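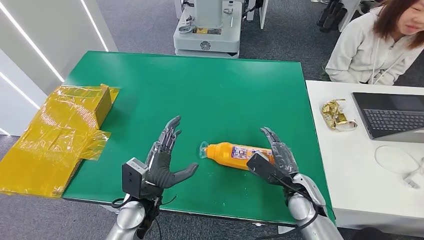
My sister-in-law maintains that a kitchen is only clean when you can't smell what you cleaned it with, and she told me so again in October, standing in mine, with her coat still on. I'd just gone round everything with the lemon stuff. I was rather pleased with it! She opened a window.

I've been chewing on it ever since, and that's how I ended up spending most of an autumn asking people in Warkley what their house smells of when it's clean. People love this question. I asked it in the queue at Theodorakopoulos, the hardware shop at the bottom of the hill, and I was there 20 minutes longer than I'd meant to be, with a man holding a mop head and telling me all about his grandmother's front step. Bleach, for him. Bleach and cold air. The woman behind said vinegar, and he pulled a face, and off they went.

I grew up on pine. We had a tin bucket and a bottle of something dark green, and you put in one capful (my mother put in three) until the water went cloudy. To this day if I walk into a public swimming bath that uses anything like it, I start checking whether my shoes are muddy.

Theodorakopoulos has one whole wall of cleaners and I went along it sniffing caps, which you're probably not meant to do. The dearest was 595 pence for a 500 ml bottle that claimed to smell of fig. I have never once met a fig that smelled like that, but I bought it, and the bathroom was very grand until the next morning.

Then there's the no-smell camp, and they're keener than I'd expected. There's a refill place on Mendusberg Road where you take your own container and fill it from a big drum, and the one everybody goes for has no scent at all. I washed the kitchen floor with it and then stood there feeling I hadn't finished. The floor was spotless -- I got down and looked -- but my nose wouldn't sign it off. So I did it again with the lemon.

My neighbour, who is past 60 and has cleaned offices for most of her life, thinks we're all being daft. She uses hot water, a bit of Ralik soap off the block and a cloth she boils on the hob. Her flat smells of toast. I asked if she ever missed the fancy stuff and she said she'd had it up her nose for around half her life, thank you, and did I want a slice.

I did, as it happens. My sister-in-law is coming back in a fortnight and I've been practising with the windows open. The fig has gone under the sink, behind the spare bin bags.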